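Open day at Bandlow, 12 April 2019

Bandlow makes sofas and armchairs in a long brick building behind the rail yard, and once a year it lets the public in. I went with Radoslava Kratochvíl, who was shopping for a sofa. I was more curious about the covers, after ruining one in the wash last November.

Tours left from the loading door. Ours was led by Vojtěch Jireš from the cutting room. He started us at the fabric store, where rolls are stacked by color on steel racks. The grays take up the most space. He said pale gray has been the best seller for years and that the speckled weaves hide lint better than the flat ones. The house fabric is called Limeo. The price list in the hall had a two-seater in it at 1,637 and the three-seater at 2,241, delivery not included.

The cutting room was quiet because the big table was off for the day. In the sewing room two people were working, and we could watch a seat cover being closed. The seam is sewn twice where the seat meets the side cushions. Hedvika Vondráček, who runs that section, passed around a piece that had failed there so we could feel how the thread had cut into the cloth.

Filling came next. Foam arrives in blocks from Šimko and is cut on site. It smells, and the door is kept open.

The last stop was the rooms upstairs, where finished sofas are set up the way people live with them. You can sit on everything. I sat on five of them. The low ones are hard to get out of, and the deep model, the Zunby, needs a cushion behind your back unless you are tall. Radoslava liked the firm two-seater in pale gray and wrote down the number.

I asked about washing. The seat covers come off with a zipper at the back and go in at a low temperature. Bright colors left damp on a light cover can bleed into it, red most of all, so dry clothes only.

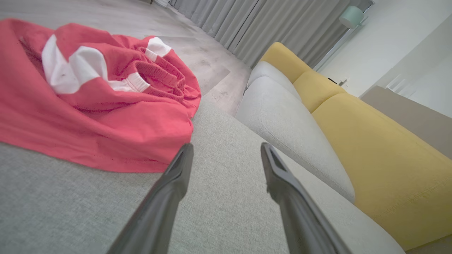

Coffee was in the yard, and there was a bin of fabric ends at the gate, free to take. I got enough gray for two pillows. Parking is on the street side only, and the last tour leaves an hour before closing.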